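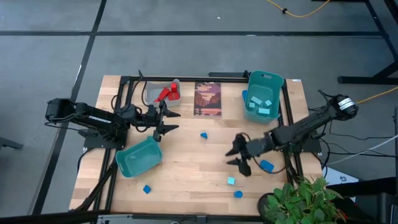 積み木ライブラリー「ナドゥレッティ」中間報告

カテゴリー:助成事業だより/あそびと道具
この記事は3分で読めます

2021-10-17

フェルカー基金 ご担当 Kagiso Mofokeng 様

いつもお世話になっております。ウラツァイドの積み木係より、2月にご採択いただいた貸し出し事業の途中経過をお知らせします。先に結論めいたことを書いてしまうと、とても順調です!書きたいことが多すぎて、前回の様式の枠には収まりませんでした。

まず積み木の数から。寄付と購入を合わせて366個になりました。申請時には木地のままのものを中心にそろえる計画でしたが、届いた箱を開けてみると色つきが思いのほか多く、そのうち赤が74個です。赤は本当に人気があります。直方体と立方体を混ぜて出しておくと、小さい子は立方体を積み、少し大きい子は直方体を橋にして渡し始めます。同じ色でも形が違うだけで遊び方がこんなに変わるのかと、毎回見入ってしまいます(記録を取る手が止まるので反省しています)。

次に、片づけの方法を変えました。当初は深い布袋に全部まとめて入れていましたが、底のほうの積み木がいつまでも出番のないまま残ります。そこで浅いプラスチックのトレーに切り替え、色ごとに分けることにしました。赤のトレー、青のトレーというふうに置いておくと、字の読めない子でも戻す場所がわかります。きれいに並べて詰める決まりは早々にやめました。山になっていても色が合っていればよし、です。これで片づけが速くなり、次の遊びに移るまでの待ち時間もぐっと短くなりました。

トレーは角の丸いものを選んでいます。ふたつきの箱も試したのですが、ふたが行方不明になるので見送りました。台のほうは明るい色の木の天板が使いやすく、赤も青もよく映えて、出しっぱなしの一個がすぐ目に入ります。床に広げて遊ぶ会も続けていますが、トレーから取り出して並べる遊びは台の上のほうが落ち着いてできるようです。

貸し出し先は22か所まで増えました。ネルの児童室では、トレーが戻ってくるたびに子どもたちの考えた「町の地図」が一緒に入っていて、これがすばらしいのです!赤い積み木が消防署と郵便局、青が川と池だそうです。返却時の点検では、角が欠けたものが2個見つかりました。どちらも紙やすりで整えて、また貸し出しに戻しています。

困っていることも書いておきます。青の積み木が足りません。赤に比べて寄付が少なく、貸し出しの組を作るときにいつも青で行き詰まります。残りの助成金のうち、印刷費として計上していた分を青の購入に回したいのですが、費目の変更届は必要でしょうか。チラシは先方の掲示板で口伝えに広がっており、増刷の予定はありません。

後半は、トレーの側面に貼る色見本の札づくりと、点検表の簡略化を進めます。点検表は今のところ項目が多く、貸し出し先から「長い」と言われています(そのとおりです)。新しい版ができましたら見本をお送りします。領収書の写しは別便で発送済みですので、届きましたらご一報ください。

ウラツァイド 積み木係一同

お問い合わせ|© 2021 ウラツァイド|ページの先頭へ戻る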